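Shirin Fallahi
@sfallahi_storage

Thread on scrub schedules for small storage pools, after three separate people at the Gesora office asked me why their monthly job never finishes. Most of this applies to any checksumming filesystem.

1/
A scrub reads every allocated block, compares it with its stored checksum, and repairs from parity or a mirror copy if the two disagree. It doesn't read free space. A pool at 70 percent full takes far longer than the same pool at 15 percent, so stop comparing your run time with your neighbor's.

2/
A scrub is also not a drive self-test. The long self-test runs inside the drive firmware and covers the whole surface, free space included. It knows nothing about your checksums. Run both, and don't run them at the same time on the same drive. Each one slows the other to a crawl.

3/
The usual reason a scrub never finishes is that something keeps restarting it. On the Fakcombe server the monthly cron entry had been copied into a second file during an upgrade. The second one fired two days after the first, and the script stopped any running scrub before starting a new one. Two years of logs, not one completed pass.

4/
So check the log for completion lines. A start line proves that cron works and nothing else. I now alert on "days since last completed scrub" and ignore starts altogether. Threshold is 45 days for a monthly schedule.

5/
Next most common: the scrub competes with the backup window. Ours ran at 2 a.m., as did the nightly backup, as did log rotation, as did everything else anyone at Norkgate ever scheduled. Moving the scrub to 9 a.m. on a weekend cut it from 31 hours to 19. No tuning, same hardware.

6/
Ehsan Ahmadpour asked about the tunables that limit scrub I/O. Leave them alone until you've fixed the schedule. The defaults already give priority to normal reads and writes. If users complain during a scrub, look first for one slow drive dragging the group down.

7/
Finding the slow drive: watch per-device latency while the scrub runs. In a healthy group the numbers sit close together. We had five drives averaging 11 ms and a sixth at 149. No reallocated sectors, no pending sectors, self-test passed. It was still the problem.

8/
A drive like that won't be failed out by the filesystem. It returns correct data, slowly. Internal retries don't show up as errors unless they exceed the timeout. You have to make the decision yourself, and you need a latency history to make it with.

9/
Before you pull anything, match the serial number. Device names can change across reboots, bay numbers depend on how the backplane was cabled, and the locate light works on some enclosures and lies on others. Write the last four characters of the serial on a label on the front of each caddy. Do it when the drive goes in.

10/
If you have a spare bay, replace in place: add the new drive, start the replacement, and remove the old one after the resilver completes. The old drive keeps contributing redundancy the whole time. Pulling first and replacing second throws that away, and on single parity it leaves you with no margin at all.
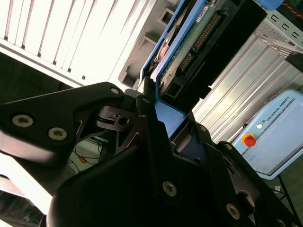

11/
Then scrub again after the resilver. A resilver only writes what the new drive needs, and depending on the layout it may not verify everything else in the pool. Ours came back clean in 14 hours, down from 19.

12/
Checksum errors on several drives at once: suspect the cable, the controller, or memory before the drives. Touran Rahimi spent most of August swapping disks in the Karimi pool. The fault was one breakout cable. Errors followed the four ports on it and ignored everything else.

13/
After repairing, note the counts and clear them. An old nonzero count hides a new one. If it comes back at the next scrub, you have a pattern. If it doesn't, keep the note anyway.

14/
How often? Monthly for drives in daily use. For a cold pool that gets powered up for archive work, scrub at each power-up before you write to it. Quarterly is defensible with double parity and backups you've restored from. Weekly just adds load.

15/
Script for the completion alert is in the replies. It parses the status output, so test it against your version. The date format changed once already, and Soledad Zapata has the patch for the older one.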